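Can a machine fold the washing yet?

In November we asked the readers in Hulme and Bakton which job at home they would give to a robot first. We got 184 answers, and folding clothes won easily, before the dishes. Callo, a small firm in Zenville, is working on this job. Clothes are difficult for a machine, they told us, as a shirt never lies the same way twice. Their best result until now is 70 shirts in one day. My mother would laugh at this, but I find it a good start.

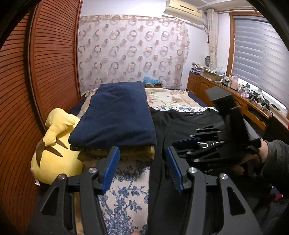
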